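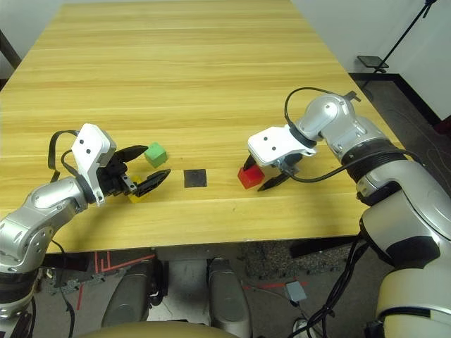
Do coloured blocks teach a child to sort?
They can, but a good deal less than the box claims, and mostly when an adult sits down and talks while the child is handling them.

Speaker notes, Ezekiel Rosenthal
Tunilow parents' evening, 13/01/2019
Slides are few. Talk slowly. Water on the left.

OPENING
Thank them for coming out. Say straight away that I like blocks. I have a tin of them at home and I still fiddle with them when I'm on the phone. My quarrel is with what gets said about them.

Ask for hands: who has bought a set because the leaflet promised "early maths"? Put my own hand up.

FIRST SLIDE: three cubes and a mat
Leave the picture up while I talk. Yellow, green, red. A flat black square in the middle of the table. It's about as plain as a sorting task gets, and I want them to look at it before I say anything clever.

Then ask the room what the task is. Wait. Somebody will say "put them on the mat". Somebody else will say "put them in order". Another will say "stack them". Good. The cubes don't say. We bring the task with us, and then we mark the child on whether they guessed it.

Point out that nothing is on the mat. Ask whether that looks like a mistake or a starting point. I don't know either.

THE COLOUR PROBLEM
If every block is a different colour, there's nothing to sort. You can name them, you can line them up, you can fetch the red one when asked. Sorting needs at least two that belong together. I've sat through demonstrations where a child was praised for "sorting" one red, one green and one yellow into separate heaps of one. Pause here, it usually gets a laugh. Don't milk it.

Fetching on request is worth doing, mind. It's a listening game. Call it one.

THE BIG SETS
The Prarkent box has 573 pieces. I've tipped it out in front of a four-year-old. She looked at the heap, took 2 and went under the table with them. I'd have done the same.

The Dvorak set is 404 pieces, in a nicer box, with a booklet of 29 "learning steps". I read all of them. Step one is open the box. Several of the others are the same step with a different colour in it. (Read out steps six and seven if time. If the projector has played up, skip.)

My view, and it is only a view: buy the small set, or borrow one. More pieces makes more tidying up, and the tidying is where the real sorting gets done, usually by you, at seven in the evening.

THE MAT
People are sold mats as well. A dark square on a pale table does give the eye somewhere to go, I'll grant that. So does a tea towel, or a sheet of black card. Flikgate sell one with a carrying handle. I can't see what the handle is for.

Where a mat earns its keep is in giving you words. On, off, next to, behind. The green one is a bit further back than the yellow one. Can you put it on the square? Can you put it beside the square? That's a decent five minutes and it costs nothing.

WHAT I'D TRY AT HOME
Start with three cubes and a square of something. Let the child set the rule and you follow it, badly. They love correcting you. When they're bored, add a second red one and see whether they do anything about it. If they don't, leave it. Try again in a week or so.

Don't write it on a chart.

LIKELY QUESTIONS
"My son only wants to throw them." Soft blocks, then, and a bucket.
"Is wood better than plastic?" I've not seen anything that convinces me either way. Wood sounds nicer when it falls.
"Should he know his colours by September?" Ask what the school expects before worrying. He may know them and not feel like saying.
"What about the counting?" Separate talk. Leave the sheet by the door for names.

Bring the tin of blocks to the front table afterwards so they can have a go. Count them back in.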